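Eltura Owners Help: Battery Warranty and Capacity Loss FAQ

Last updated Oct 1, 2019

These answers apply to the Eltura hatchback and the Pivus wagon. The Troncoso van has a separate warranty booklet and a different battery supplier, and most of what follows does not apply to it.

What does the battery warranty cover?

Two separate things. The first is failure of the pack: a dead module, a faulty contactor, a coolant leak inside the case, or a fault in the battery control unit. The second is loss of capacity below a stated limit. The two are handled under different sections of the booklet and need different evidence, so it helps to know which one you are claiming for before you call a service center.

What is the capacity limit?

It is printed in the capacity section of your own booklet. The limit changed between the early and late cars, and the figure that counts is the one in the booklet that came with the car. Quoting the figure from somebody else's booklet is a common cause of rejected claims.

Is the range shown on the dash a measure of capacity?

No. The dash figure is an estimate. It takes the energy the car believes is in the pack and divides it by recent consumption. If the last few trips were short, cold or fast, the figure falls, even with a healthy pack. Resetting the trip computer will often raise it again, which also tells you nothing about the battery.

The control unit keeps its own figure for usable energy, and that is the number the warranty refers to. It can be read at a service center or through the diagnostic port with a suitable adapter.
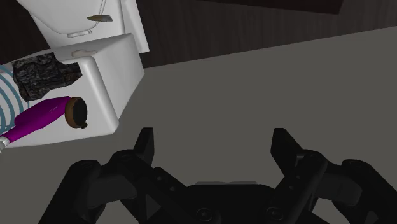 Kirstin Dalgleish wrote in to disagree with part of this: "The dash figure isn't useless. I charge to full on the first of every month and write down the range at the same outside temperature, or as near as I can get. My Pivus dropped slowly for a year and then fell a lot in June, when it should have gone up. That is what got me to book the test, and the test found a weak module. I would not have known from anything else in the car."

That is a fair point. A long record taken under like conditions can show a change worth checking. It is still not accepted as evidence for a claim.

How is the capacity test done?

The car is discharged to a low state of charge, left to rest, then charged to full on AC at a fixed current. The energy that goes in is logged and corrected for charger losses and pack temperature. The whole test ties up the car for 2 days. Drive the car normally beforehand and leave any adapter unplugged from the diagnostic port, as some adapters keep the control unit awake and spoil the rest period.

What does the test cost?

The charge is $373 at the Prolterdale service center. It is refunded in full if the result is below the limit in your booklet. Other centers set their own price, so ask before booking. If the car has a battery warning light on, the work is treated as fault finding and there is no test charge while the car is under warranty.

Can a wrong reading be corrected without a full test?

Sometimes. The control unit updates its estimate when it sees the pack near both ends of its range. A car that is always kept between half and three-quarters full gives it very little to work with, and the estimate drifts, usually downward. To give it better data:

Drive down to a low charge, but not to the point where power is limited.
Park and leave the car locked for several hours.
Charge to full on AC without stopping.
Leave it locked again for an hour after the charge ends.

Once is often enough. If the reading has not moved after the second try, the estimate is probably sound and doing it more often will only add wear.
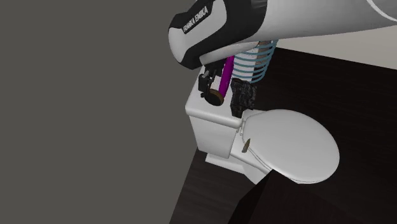
Fast charging has a smaller effect on the reading than many owners expect. The control unit ignores data taken at high current when it works out capacity, so a car charged only on DC may show an old figure for months. One slow charge to full normally brings it up to date.

Does fast charging void the warranty?

No. There is no limit on the number of DC charges in either booklet. The log of charges is read during a claim, but only to rule out damage from a faulty charger.

What happens if the claim is accepted?

On the Eltura, single modules can be replaced, and this is the usual repair. The aim is to bring the pack back above the limit, which is less than its capacity when new. On the Pivus the case is sealed at the factory, so the whole pack is exchanged for a rebuilt one.

Gregor Innes had his Eltura repaired out of warranty and sent us the invoice, which came to $3,479 for 2 modules, labor and coolant. Prices vary with the position of the modules, as those under the rear seat take longer to reach.

Does the warranty pass to the next owner?

Yes, for the time and mileage left on it. The service record must be complete, including the coolant check. If the record has gaps, a center can carry out the missed checks and stamp the booklet, but any fault found at that visit is not covered.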